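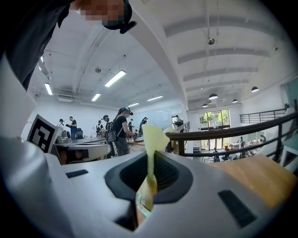 Why would a town library stop charging late fees?
Because the fees cost more to collect than they ever brought in, and they kept people away from the books.

Stulness Public Library Ends Overdue Fines, Would Like Its Books Back

STULNESS, 17 Apr 2018 – The Stulness Public Library will stop charging fines on overdue books, records, magazines and the one remaining slide projector, starting the first day of July. All existing late fees will be wiped from the system the same morning. Patrons who have been crossing the street to avoid the front desk may resume walking on the usual side.

The library currently has 762 cardholders whose borrowing is blocked over unpaid fines. Most of them owe less than the price of a sandwich. Last year the library collected a little under $2,000 in late fees and spent more than that on postage, envelopes and staff time asking for it. Several of the letters were returned by people who had moved away, in one case with a correction to our grammar.

Under the new rules, an item that is not on hold for another reader will renew itself up to 8 times. After that the library will send a polite note. If the item is still missing 22 days later, the borrower's account will be paused until it comes home or is paid for. Lost and badly damaged items will still be billed at replacement cost. The library's definition of "badly damaged" includes baths, barbecues and puppies, and has not changed.

The new system runs on Koubek, the catalog software the library adopted last fall after its old one began listing every cookbook as a large-print western. Koubek sends reminders by text, email or recorded phone call. Patrons who choose the phone call should know that the recording is cheerful and cannot be interrupted.

To mark the change, the library is holding an open return period for the whole of July. Anything with a Stulness stamp in it will be accepted at the front desk, the drive-up slot or the drop box outside the Rerkis Hardware store on Mill Street. Staff have been told to say "thank you" and nothing else. They have been practicing.

Items the library would be especially glad to see again include volume two of a three-volume history of the county, most of the jigsaw puzzle collection, and a guide to improving your memory that was due back in the spring of 1994.

The lost fee income will be covered for the first two years by a grant from the Werarel Fund, which supports small libraries in the region. The fund asked only for a yearly report and a sign in the lobby. The sign will be tasteful and slightly too large for the wall.

Library cards are free to anyone who lives, works or goes to school in Stulness. Bring a photo ID and a piece of mail with your address on it. An old overdue notice will do nicely.

Media contact: Front Desk, Stulness Public Library. Please call during open hours. The answering machine is full.

###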